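Rural Land Valuation, Week 5
Handout: Reading price per acre with a cold eye

Most listings for large tracts lead with a price per acre. Treat that number as a claim made by someone who wants to sell. It is an average over ground that may be worth very different amounts.
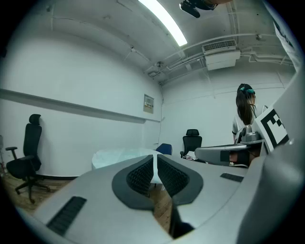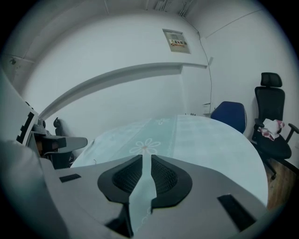 A reply posted to last term's version of this handout objected that buyers "know all this already" and that price per acre is still the only figure a lender asks for first. Maybe so. I doubt that being asked for first makes it a good figure.

Take the Grestari tract, our case for this week. The flyer says 1,000 acres. The survey shows 69 acres under water in May and another 26 inside a power line easement. Neither figure is on the flyer, and both are in the average.

Then the comparables. The seller's packet lists 11 sales. Before you trust any of them, check:
- the date of sale, and what the market did afterward
- whether timber was cut before closing or sold with the land
- whether buyer and seller were related companies (see the Jikton sale)
- road frontage, in feet, from the plat

"Recreational value" also needs a hard look. In the Bellini appraisal it carries a large share of the total and rests on one paragraph about quail. I have yet to see a method behind that paragraph.

For next class: redo the Grestari figure without the flooded acres. Show your work. Bring the Faka Creek plat, both sheets.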